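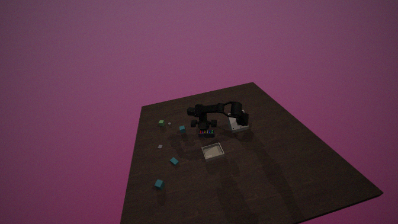
Kazimiera Szulc wanted it written down before anything else that the Clirkby gravel pit passed its last three walks and that she does not see why this one had to take all morning. Noted.

Quarterly walk, Clirkby pit and wash plant
23 May 2026
Inspector: Ľubomír Rusnák

1. Haul road berms at least axle height
Partly. Fine as far as the second bend. After that the berm is more of a suggestion. Rebuild before the big trucks go back on it.

2. Highwall scaled, no loose rock over work areas
Yes. One overhang on the north face, coned off. The cones were new enough to still have the price on.

3. Stockpile toes clear, no undercutting
No. Loader has been nibbling at the pea gravel pile from one side again. Face is too steep. Knock it down from the top.

4. Conveyor guards in place
Guards on 4 of the belts. The tail pulley on the sand belt has its guard leaning against the fence next to it, where it protects the fence.

5. Pull cords tested
Yes, all stopped the belt. The far one needs a pull that would start a lawnmower. Adjust.

6. Fire extinguishers charged and tagged
Charged, yes. Tags, mostly. The one in the scale house was behind the coffee supplies and I would not have found it in smoke.

7. Backup alarms
Loader 529 has a rag stuffed in the alarm. Removed. I was told it had blown in there.

8. Settling pond: edge barrier, life ring, signs
Barrier and signs good. Life ring present, rope roughly 21 feet, and the pond is wider than that. Order 100 feet.

9. Lockout board
Complete. Every lock has a name on it. Best one I have seen this year, Sirnilthorpe included.

10. Training records
Derkero drivers are all current. Zelenák contract crew: folder on the shelf, label on the folder, nothing in the folder.

Items 3, 4 and 7 to be fixed before the next shift starts. Item 1 before hauling resumes past the bend. The rest can wait until the September walk, but not the one after.

K. Szulc adds: guard on the sand belt refitted at noon. The rag was not mine.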